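Mustmont Parents Board > Toddlers > Toy rotation, worth it?

2 replies hidden · 145 views

povesdale_mom
My son is two and we have toys in every room. My sister keeps half of hers in a closet and swaps them every month. Does it make a difference, or is it just more work for me?

gemechu_m
We started in April. I put out one tray with a few things on it and the rest goes in the basement. He plays longer with less. A toy banana has lasted us weeks.

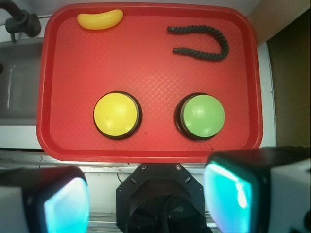 Gemechu Moges

A red tray is plenty. Swap when they stop reaching for it — no schedule needed.

drondonero76
I don't agree. Mine went looking for the missing ones and cried at the basement door. We gave up and put everything back on the shelf.

irfan_bhutto
Same at first with our daughter. Leave the favorites out and only rotate the others. I would also skip rope for kids that age unless you are sitting right there.

gemechu_m
Fair point on the rope. I stay in the room when it's out.

drondonero76
Still sounds like a lot of carrying boxes to me.

Comments (2)

Nigatu: We donated 50 toys and never had to rotate anything.

povesdale_mom: Going to try the closet for a month.

Share · 76

This site uses cookies. By continuing you accept our cookie policy.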